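Home | Reviews | Galleries | Kit on Test | About

Gallery: Skaleo's kitchen simulator, on trial

Filed under: Robots, Software, Things We Paid For

Skaleo sells a practice kitchen that doesn't exist. You load your arm and hand into it, pick a task from the list, and let the thing fumble away in software until it is fit to be let loose on real crockery. The price is 587 a year for one seat, and the sales page promises 30 household tasks "ready to train". I took out a seat in March and have been poking at it on and off since then.

I went in doubtful and I am still doubtful, though for slightly different reasons. The pictures on the sales page are handsome. Handsome pictures are cheap these days, and I wanted to know what happens to a policy trained in here when it meets a tomato with a soft side and a drip of water on it. Skaleo's own notes are thin on that subject.

What I did

I stuck to the kitchen set, mostly the picking-up tasks, and ran each one 20 times with the default settings before touching anything. My colleague Nazareno Gatti did the same on his machine so that we could compare notes. We disagreed about the menus and agreed about nearly everything else.

The tomato task

Of the kitchen jobs this was the one I spent longest on. Tomatoes are a fair test. They roll, they bruise, they are slippery, and a hand that squeezes too hard makes a mess you have to wipe up. None of that costs you anything in a simulator, and that bothers me.

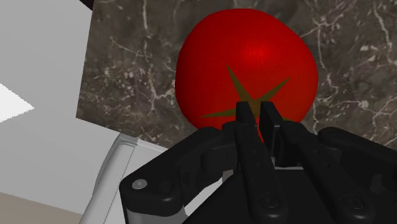 Fingertips all but on the fruit, stem side towards the hand. The shine on the skin and the veins in the marble are nicely done, but look at the green star: flat as a sticker. A real one stands up and gets in the way of your fingers, and I'd want a hand to learn about that before it came near my salad.

The parts with no pictures

Contact. Skaleo gives you sliders for friction and stiffness, with no hint of what a sensible value for a ripe tomato might be. I asked support and was told to "tune to preference". My preference would be for somebody to have squashed a few and written down the numbers.

Lighting. It can be varied between runs, and the control is easy to find. Credit where due. I would like the same for the fruit, which comes in one size unless you edit the files by hand.

Speed. Fine on my desktop, slow on Nazareno's laptop – he gave up on the long runs and left them going overnight.

Rival kit. Pustus does a plainer kitchen with uglier graphics, and its manual explains where the friction figures came from. Testa is dearer and I haven't had a proper go at it, so no verdict there. If looks don't matter to you, I'd try Pustus first.

Would I renew?

Not at that price, and not on the strength of what I have seen so far. Of the 30 tasks, 9 threw an error on first load with my hand model, and the fix was a forum post. Skaleo says an update is coming. I'll run the tomato again when it does, with a bowl of real ones next to the keyboard, and put the results up whichever way they go.

Next gallery: the Skorside bench clamp, which at least you can drop on your foot.

Contact us | © Kit on Test. Please ask before reusing pictures or text. | Back to top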